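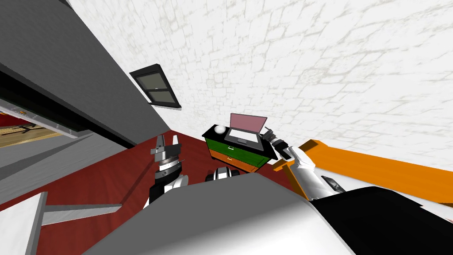 Bronach simulation library: two-arm robot at a dresser with an open laptop and a small white ball.

Newsletter > Products and Services > Robot Simulation

Diment has opened subscriptions to Bronach, its library of simulated household rooms for teams that develop and test two-arm robots. The service is offered through the company's Dernport office and may be used by research groups, schools and commercial developers.

The first release contains 227 rooms. Wall finishes, floor colors and furniture vary from one room to the next, and small objects may be placed on any flat surface. Each room can be viewed from the robot's own position, with both arms and part of the body in sight. Subscribers may supply their own robot model or use the one provided.

Wyss, which reviewed the service for its members over 6 weeks, found setup clear and the written guides complete. Its reviewers ran each selected task 100 times and reported that rooms loaded reliably. They noted that changing the viewing angle still requires editing a settings file, and they asked for a simpler control. Diment has stated that one is planned for October.

Subscriptions run for 24 months and include updates and support by e-mail. Members of Wyss may request a trial account through the Dernport office.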